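4. Bench Rules for Hand-Held Gripper Work

The Plinditz bench had no written rules when the project began in September. We drafted a set from the Clivon safety sheet and our own notes, then revised it after 15 trial sessions. The present version covers electrical items, finger inspection and stop conditions.

4.1 Electrical items

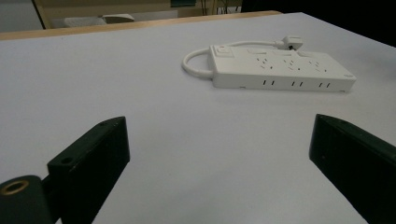

Electrical items are handled as dead loads only. An object with a cord may be placed on the table if it is disconnected from every supply and its plug stays within the operator's view for the whole trial. A power strip is laid out with its own plug on the tabletop next to it, the cord looped back behind the housing, so the check takes one look. The rocker switch is not accepted as proof of isolation. The operator never closes the fingers on the cord or on the plug pins.

4.2 Finger inspection

Both fingers are checked before each session for scuffs, dust and play at the mounting holes. Dust is wiped off with a dry cloth. A finger with a crack or more than 2 mm of play is replaced, and the change is entered in the Gonier log.

4.3 Stop conditions

A trial stops if an object slides past the table edge or a cord catches on a finger. After 5 stops in one session the setup is reviewed before work continues. The limit is ours; the Clivon sheet gives none.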